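Search this site
Enter keyword
Go

Robot trade gets a rulebook for handling cloth, and marks its own homework

A voluntary code of practice for two-armed robots that handle cloth was published in October, and the firms behind it would like you to know that it runs to 37 pages. They are less keen to say what happens to a company that ignores it. The answer, as far as I can find, is nothing.

The Stirklow Code, named after the town where it was drafted, covers machines that pick up, spread, fold or hang soft goods in places where people also work or live. It was put together by a working group led by Firent, which makes arms, and Warnex, which sells the software that runs them. Its backers say that 394 sites have signed up. A site can be a laundry, a hotel, a care home or a test room with a single table in it, and the public list does not say which is which.

Some of it is sensible. Signatories must write down the greatest force a gripper may use on a fabric before work starts. They must keep cables clear of the cloth and of the arm's own joints, and there has to be a stop button within reach of anyone standing at the table. Floors around the machine are to be marked. Every dropped or snagged item is to be logged, with the time.

The trouble starts with the wording. Cables must be kept clear "where practical". Stop buttons must be tested "at suitable intervals". The limit on gripping force is set by the operator, written down by the operator and checked by the operator, who may change it at any time provided the change is also written down.

Sumathi Kulkarni, who spent years inspecting commercial laundries and now advises buyers of this kind of equipment, has read all 37 pages twice. "If I'd walked into a laundry and they'd told me the presses were tested at suitable intervals, I'd have asked to see the dates," she said. "There's no place in this code where anyone has to show you the dates."

She is also unhappy about how cloth is treated. The code has one set of limits for all "flat textiles", which puts a bath towel in the same group as a fine curtain. Thin fabric bunches up between the fingers, she said, and two arms pulling on one piece can load it in ways that a figure for a single gripper does not cover. The code asks for a force limit on each arm. It does not ask for one on the pair.

Cloth is a hard job for a machine in any case. A box stays the same shape when it is lifted, while a sheet has a new shape every time it is touched, and most of the work goes into finding an edge and keeping hold of it.
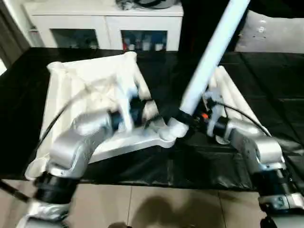 What the numbers leave out

The working group's main evidence is a trial of 1098 handling tasks, written up by the consultancy Iordache. The summary says the code's rules were "followed in full" in all but 2 of them. That sounds impressive until you look for the rest. The summary does not say how many items were torn, or how often a person had to step in and sort out a tangle. It does not say who decided that the rules had been followed, either, although the notes at the back suggest it was the teams running the machines.

Iordache was paid by the working group. There is nothing odd in that — somebody has to pay — but it would have been easy to publish the full log along with the summary, and it has not been published.

Pavithra Amin, who speaks for the working group, said the log contained details that members regarded as private. She defended the loose wording as a way to get small operators on board. "A code that only four firms can meet doesn't protect anyone," she said. "We'd sooner start with something people will use and tighten it later."

Asked when later would be, she said a review was planned but no date had been set. Asked whether a site had ever been turned down, she said the group did not see its role in that way.

Kulkarni wants three changes: fixed test intervals, a joint limit for two arms working on the same piece, and a yearly visit by someone who does not work for the operator. None would cost much, in her view. Amin said all three would be passed on to members.

In the meantime, signed-up sites may show the Stirklow mark on their doors and their websites. Buyers who see it should ask for the force sheet and the incident log, and should ask who filled them in.

Comments (4)

millrace
We signed up. Took me one afternoon and a form. Had no phone call, no visit, and the sticker came in the post.

Dot P
"Where practical" is doing a lot of work there. My old boss ran a whole factory on "where practical".

greyheron
Bit harsh. Before this there was no written guidance for fabric work at our place at all, and the part about logging snags has been useful to us. Agree they should publish the trial data.

millrace
@greyheron The snag log is fine. I'd just like someone other than me to read ours.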